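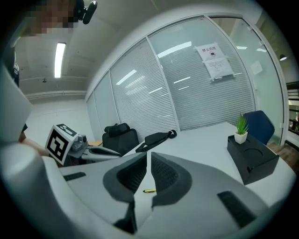 Yellow marker pen, white tabletop.

Preswood Gallery Members' Forum > Collections and Research > Junaid Hayat: dating of the Dotau prints

registrar_pw
Members are advised that the draft catalogue entry for Junaid Hayat's Dotau linocuts is open for comment until the end of January. The entry covers 31 sheets, all printed in black on cream paper. The present wording places the whole group in the artist's second period, following his move to Preswood, and describes it as his "turn to abstraction". Comments on dating, titles and provenance are welcome. Remarks on framing or the hanging scheme should be directed to the exhibitions thread.

kestrel_lane
I thank the registrar for the opportunity to comment. I would respectfully question the dating. Four of the sheets carry the old studio stamp, which Hayat gave up when he left the coast. If the stamp is accepted, those four were printed before the move and the phrase "turn to abstraction" cannot stand as written. He was still exhibiting harbour scenes and family portraits in that period, and the two manners evidently overlapped.

m_odgers
I do not agree that the stamp settles the matter. Hayat kept old paper for years and was known to stamp blank sheets in advance. The Ospina sale list records a portfolio of stamped, unprinted paper sold from the estate. The stamp gives us a date for the paper only. In the absence of a letter or a dated proof, I would leave the group together and retain the present wording.

kestrel_lane
The point about the stamped stock is a fair one and I was not aware of the Ospina listing. I would note, however, that two of the four sheets are inscribed on the back in the blue pencil he used for his coastal work. I ask that this at least be recorded in a footnote. 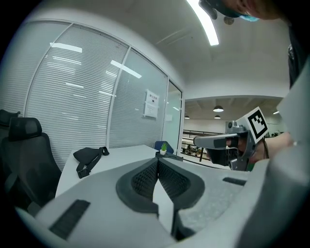
southgate_prints
The catalogue text should, in my submission, say considerably more about how the Dotau blocks were designed. The draft calls them "geometric", which could be applied to half the printmaking of the time. Hayat cut a heavy border first and then cleared the interior in uneven steps, so that neither the black nor the white reads as background. Readers who have not seen a sheet may get some idea of the arrangement from the marker square on top of the grey and black device in the hand on the right, with its black border and irregular black and white blocks. The prints are of course much larger and the cutting is visibly done by hand, with slips at the corners that he left alone. I would favour "bordered compositions of irregular blocks" in place of "geometric".

m_odgers
I support the amended description. I remain opposed to splitting the group.

registrar_pw
The amended description has been noted and will be put to the editor. With regard to the blue pencil, staff have examined the backs of the sheets held on site. The inscriptions are present on both sheets. The handwriting is the artist's, but the titles given there differ from those in the Vistura essay, which has been our source to date. Does any member hold a copy of the essay with its supplement? Our own copy lacks it.

fennimore
I have the Vistura supplement. It runs to some 30 pages and gives a list of titles dictated by Hayat late in life. It should be treated with caution, as he renamed works freely, and on at least one occasion gave the same title to a portrait and a print. I can bring it to the reading room at 2 pm on whichever day suits staff.

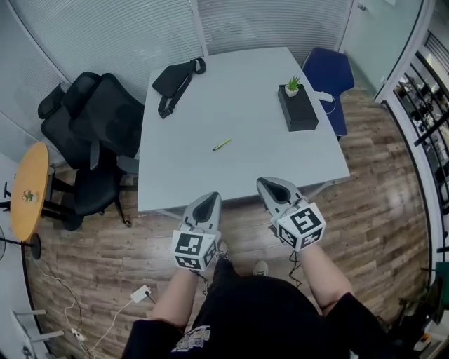 Grey table with black crossbody bag and yellow-green pen.

kestrel_lane
I should be grateful to see the supplement as well, if the owner has no objection. My preference would be for the inscribed titles to appear first, with the later ones in brackets. A title written on the sheet by the artist ought to carry more weight than one recalled decades afterwards.

m_odgers
The established practice in our earlier catalogues is the reverse: the last title approved by the artist is given first. I see no grounds for departing from it for a single group, and colleagues at other galleries already know these works by the Vistura titles.

registrar_pw
Both positions will be forwarded to the editor. Pending a decision, the draft will be revised as follows. The Dotau group will remain undivided. The phrase "turn to abstraction" will be replaced by "abstract work". A footnote will record the studio stamp, the blue pencil inscriptions and the Ospina listing. Fennimore is asked to contact the reading room by telephone to arrange a time. Kestrel_lane may attend with the owner's agreement.

fennimore
Agreed. I will telephone in the morning.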